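Okay, budget thread, because three of you asked how we decided what to buy this round and my replies kept getting too long.

Background for anyone new: I do the purchasing for a small manipulation data project we call Jindska. Mostly that means hand-held grippers, people picking things up with them, and me with a spreadsheet at 11 p.m.

The starting number was $1219 for everything that isn't a gripper. The grippers come out of a separate pot. This thread is only the boring stuff: lights, clamps, gloves, cables, things to pick up.

First thing I got wrong last year was planning for a "station." I priced a proper bench, a backdrop, fixed overhead lights, the works. Then our sessions ended up in people's apartments, on beds and sofas, next to windows. The bench is still in its box at the Escobar storage unit, costing us rent every month.

So this time every line had to pass one test: can one person carry it up the stairs in one trip? Killed half my list in an evening. Very satisfying!

Lights. I went back and forth on this way longer than I should have. Panels are nicer and more even, but a ring light on a tripod folds up small, has the phone clamp in the middle already, and you can tilt it wherever you want. We budgeted $60 per light and that has been plenty for us.

Do you need a light at all if you're by a window? In June, maybe not. In October it gets gloomy by late afternoon and you will want one. Buy it now, don't do what I did and pay for rush shipping.

Gloves! Put gloves in the budget. Knit work gloves, the cheap kind, in more than one size. I forgot sizes the first time and ended up with a whole pack that only fit me.

Objects. People always want to spend here and I always say please don't. Bottles, cups, tubes, whatever rolls a little and doesn't break. Go through your kitchen, then your recycling, then your kid's shelf (ask first). We spent almost nothing on this and I'd do it the same way again.

Surfaces too. A quilt costs you zero dollars, and a wrinkly quilt is a harder surface than any fancy mat I got quoted for. Wisutico wanted real money for a "textured work surface set" and I laughed and closed the tab.

Okay, the gripper question, even though it's not my pot. Get 2 per station if you can at all manage it. We planned on one each with a shared spare and the spare was always at somebody else's place. Sharing sounds thrifty until you're both waiting on a courier.

Stuff I under-budgeted: extension cords, velcro ties, a decent bag, and spare pads. Pads especially. Ask the seller what replacements cost BEFORE you order the grippers, and get it in writing.

Stuff I over-budgeted: tripods. I bought the heavy ones for one line of the plan and everybody went back to the light ones within a week.

Someone asked about renting through Jurnumton. We got a quote, and for a few days it makes sense. For anything over a month, buying came out cheaper for us, and you don't have to baby the gear. Run your own numbers though, delivery was a big chunk of theirs.

We came in a bit under in the end. The leftover is going to pads and a second bag. Will post the spreadsheet once I clean out my rude comments in column F.

And one from the work itself, quilt and all.
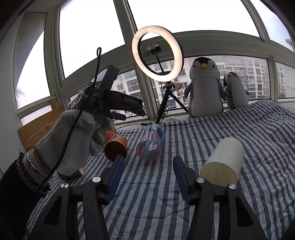 Grippers, glove, ring light, penguins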